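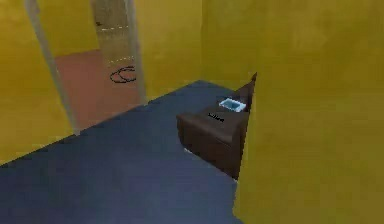
# Endon Rooms - simulated interiors for mobile robot testing

Endon Rooms is a set of rendered home interiors for navigation and object-search work. It is sold by Colside as a download and runs on a single workstation. The base package holds 668 room layouts. Each layout has at least one doorway into an adjoining room, and floor colors change between rooms so that a planner's room labels can be checked by eye.

## What a scene contains

Walls, floors and doors are fixed geometry. Small items such as trays and cables are separate objects and can be moved or removed in the scene file. A typical search task asks for a light blue tray on a brown sofa, with a coiled black cable on the floor of the next room as a hazard to plan around. Semi-transparent panels are included on purpose - depth estimates tend to fail on them.

Surface textures are soft at normal render settings. Small lettering on objects may not be legible, and the package is not suited to text-reading tasks.

## Specifications

| Item | Value |
|---|---|
| Layouts | 668 |
| Object classes per layout, maximum | 15 |
| Camera presets | 8, including elevated views |
| Minimum graphics memory | 12 GB |
| Robot models | Joma base, or user supplied |

## Licensing and support

One license covers one site. The Bundgaard add-on supplies collision meshes for soft furniture and is priced separately. Version 8 scene files load without conversion; older files need the import tool.

Technical questions go to Godelieve Martens at Colside. Include the layout number and the log file. The next layout update is due in July.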